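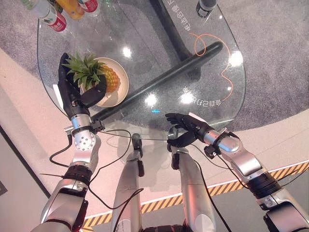
# 2024年2月18日　水抜きボーリングの報告書を読み直す

朝から報告書を読んでいた。Clirardの斜面の、横ボーリング工の効果判定。Kikuchi地質がまとめたもので、結論は最初のページに太字で書いてある。「地下水位は34cm低下し、対策工の効果が確認された」。確認された、と言い切るあたりがまず気に入らない。

低下量そのものは疑っていない。生データのファイルも付いていたので自分で引き直したら、同じ数字になった。引っかかるのは比べている時期のほうだ。施工前の水位として使われているのは9月の台風のあとの値で、施工後は真冬の値。この斜面は雪が積もったままなかなか融けないから、冬はもともと水の供給が細る。何も掘らなくても水位は下がる。昔の観測記録にもそういう年がいくつもある。それを並べて引き算した差を、全部ボーリングの手柄にしてよいものか。

報告書にも一応、季節変動には留意する必要がある、と一行だけ書いてある。留意した形跡は本文のどこにもない。この一行はどの会社の報告書にも入っているし、私も若いころ書いた。書いておけば怒られないからだ。

水位計は2孔。上のブロックに一つ、道路のすぐ山側に一つ。グラフでは上の孔だけが大きく扱われていて、下の孔は巻末資料に小さく載っている。下の孔はほとんど動いていない。道路を守るための対策なのだから見たいのは下のほうなのに、と思いながら拡大鏡を出した。目が悪くなった。下の孔のストレーナーがどの深さに切ってあるのかも、柱状図からは読み取れない。すべり面より上の水を測っているのか下の水を測っているのか、それが分からないと、動いた動かないの話はできない。来週聞くことにする。

排水量の表も見る。15本掘って、まともに水が出ているのは端の数本だけ。残りは「滴水」か「なし」。滴水という言葉は便利で、ぽたりと落ちれば滴水になる。出ない孔があるのはこの工法では普通だし、春に出始める孔もあるから、それだけで失敗とは言わない。ただ、出ていない孔の先端が、想定した帯水層に届いていたのかどうかは知りたい。削孔の記録にはスライムの色と送水の戻りくらいしか書いていない。途中で孔が曲がっていても、これでは誰にも分からないだろう。

昼、うどん。ねぎを切らしていた。

午後は伸縮計の記録に移った。変位は止まったように見える。報告書は水位低下と変位の停止を同じグラフに載せ、矢印までつけて因果関係のように描いている。でも曲線をよく見ると、動きが鈍り始めたのはボーリングの機械を据えるより前だ。少なくとも私の目にはそう見える。縦軸を変えて三回描き直したが、やはり前だった。秋の雨が終わって自分で落ち着いたところへ、ちょうど工事が入ったという読み方もできる。もちろん工事が効いたのかもしれない。今あるデータではどちらとも決められない、というのが正直なところで、決められないと書くと役所はいやがる。

もう一つ、安定解析の章。現況安全率を仮定して、そこから土質定数を逆算して、水位を下げて計算し直すと計画安全率を満たす。毎度おなじみの手順で、手順に文句はない。気になるのは、下げた水位の線が斜面全体で一様に下がっていること。実測で下がったのは上の孔だけなのに、図では下のブロックの水位まで行儀よく下がっている。計算機は言われたとおりに計算するので、きれいな数字が出る。小数点以下の桁まで信じる人がいるから困る。

Plostitnessの自動観測の提案書も一緒に届いていた。クラウドで常時監視、異常を自動で判定、とある。何をもって異常とするのかは書いていない。しきい値は「現場条件に応じて設定」だそうだ。それを決めるのがいちばん難しいのに。以前Trarnonelの現場で入れたときは、雪で枝が倒れてワイヤーに乗っただけで警報が鳴り、夜中に呼び出された。あのときは懐中電灯で枝をどけて帰った。次の晩もまた鳴った。計器を増やすこと自体には賛成だが、増やした計器の面倒を誰が見るのか、提案書の見積りには保守の欄が空いたままだった。

融雪期まではあと2か月。そこを越えないと判定はできないと思う。返事の下書きに次のことを書いた。

- 施工前の比較期間を同じ季節に取り直すこと。過去の冬の記録があるはず
- 下の孔の仕上げ図とストレーナー区間を出してもらう
- 孔ごとの排水量は、雨量、積雪深、気温と一緒に並べる
- 「確認された」は「可能性がある」に直す
- 解析の水位線は実測の孔の位置と値を図中に入れる
- 自動観測は春の結果が出てから。先に保守の体制を聞く

四つ目は書いて、消して、また書いた。言葉尻だけ直されて終わる気もする。可能性がある、に変わっただけの報告書が戻ってきて、中のグラフは同じまま、という経験が何度もある。かといって書かなければ、来年の誰かが太字のところだけ読んで、対策済みの箱に入れてしまう。

夕方になって気温が上がってきた。予報は明け方から雨。雪の上に雨が降ると、あの斜面の沢側はいつも濁る。集水桝の蓋がずれていたのを思い出したので、朝のうちに現場へ寄って直してくる。ついでに出ている孔の水をメスシリンダーで受けて測る。長靴は車に積んだ。下書きはまだ送っていない。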